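Coalition math, again

August 21, 2025

Quick one, writing this on my lunch and the sandwich is going everywhere.

So I finally finished the big fat book on interwar coalitions I've been dragging around since June. 300 pages in I nearly quit. Too many party congresses. But then the chapter on toleration, and I was back in.

Toleration, if you haven't run into the word in this sense: a party outside the cabinet agrees not to bring it down. No ministers. No signed program, often. They just don't vote with the opposition when it counts. Sometimes they abstain, sometimes they hold their noses and vote yes on the budget. We tend to lump this in with coalition and I think that's a mistake. A coalition partner gets offices and has to defend what the offices do. A tolerating party gets, what, a phone call before the bill goes in? Maybe a promise on pensions.

And the voters punish them anyway. That's the part that stuck with me. You keep the government alive, you get none of the jobs, and at the next election your own people say you sold them out. Why would anybody do it?

The book's answer is fear, mostly. Fear of the alternative, fear of an early election with no money in the bank. I buy half of it.

My own half-baked theory. Toleration is cheap to leave. You can walk out on a Tuesday night over one clause and there's no minister who has to clear out a desk. Small parties with angry branches need that door open. Bigger parties less so, becuase they have people who want the desks.

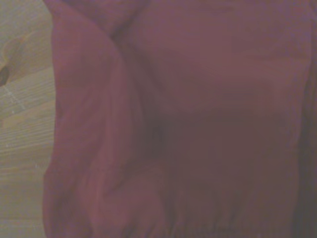

Gorklow wrote in after my last post to say that I had the whole thing backwards, and that the door is never really open: once a party has let two budgets through, it owns them in the eyes of the public, and walking out afterward only looks like panic. Better to go in, take the ministries and have something to show. Also that I was being soft on the small parties, which, ok, fair.

I've been chewing on that for days. The budget point is good. I don't have a clean comeback. I'd say it depends how loud you are in between. A party that tolerates and complains every single week, in its own paper, at its own meetings, can keep some distance. One that tolerates quietly can't. But then the loud ones wear out the government's patience and you're back to an early election, so.

Other thing. Numbers. Say a cabinet is 4 seats short. Everyone talks about the party that fills the gap. But if there are two little groups that could each fill it, neither has much of a hold on anybody. The government shops around. One bill with this lot, the next with that lot. I used to think of that as weakness and now I'm not so sure, it might be the most comfortable spot a minority cabinet can be in. Until both get annoyed in the same week.

There's a table on page 51 that lays out which votes passed on abstentions and I wish the author had done more with it. Gets one paragraph and then off we go to another congress. Footnotes are great though. Read the footnotes.

Next up is the question of electoral pacts, where parties stand down for eachother in the second round, and whether that's its own animal or just toleration with ballots. I lean toward its own animal. Will try to write it up properly, with the runoff rules spelled out, since two of you asked what a runoff even changes.

Comments are open again, I fixed the login thing. If you've read anything decent on abstention as a tactic (shorter than this one please) leave me the title. Back to work.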